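Speaker notes: Shared Tables, Shared Tools
Sokamport Community Workshop Program, spring facilitators' meeting
Presenter: Lindsay Tomoana
2018-04-15

Opening (4 minutes)

Good morning, and welcome on behalf of the program. My thanks to Digby McPhee for opening the building on a Sunday. This talk concerns the work tables in the Sutcliffe Room, and in particular what is left on them between one group and the next.

Pause for latecomers. The sign-in sheet is with Maxine Cartwright.

Background

The Sutcliffe Room is used by the model-making group, the home repair class and the after-school program. Until October each group brought its own materials. They now draw on one shared stock, purchased through Wadari. Attendance has risen to roughly 38 people in a normal week, and the time allowed for changeover has stayed the same.

Facilitators report that setting out is generally done well. Clearing away is less consistent, and small items are often mixed with larger ones by the end of a session. Mention the two written comments from the repair class; do not read them aloud. 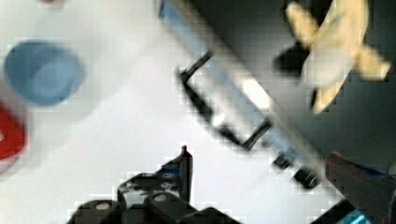 Mixed items on a white tabletop, with round pieces in blue and red at one side.

Draw attention to the long, pale rod lying across the table and the thin black bent piece beside it. Under the current guide, long items go in the wall rack and round containers and lids go on the open shelf. Ask the room where the black piece should go. Opinions will differ – allow the discussion to run for a short while before moving on.

Proposed changes

Each group will assign one person to the table for the last part of the session. Long items are to be cleared first, then containers, then small parts. Anything that cannot be identified goes in the gray tray by the door, and Cameron Pryor will sort the tray on Mondays.

Shelf labels will be replaced with larger ones. Prirkano has quoted for the printing, and the quote is in the handout at page 2.

Questions

Rawiri Tawhiri will take questions about the budget. Refer all key and alarm questions to Digby.

Collect the handouts that are not wanted. Coffee is in the front hall until the second session begins.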